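Kanaan Clothing Exchange, progress note to Codport Fund
March 3, 2019

Quick one, full report to folow in September.

Second site open in Farnesau. 27 families signed up, almost 100 items swapped so far. Povum site still waiting on the lease. Spent 4000 of the grant, mostly rent and shelving. Signs came in late, had to reprint teh flyers. Need an answer on the van before we can plan pickups.
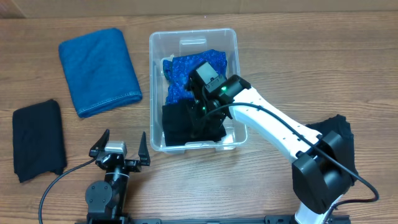 Clear storage bin with two pieces of fabric.

Receipts sent separately. Please confirm next payment date.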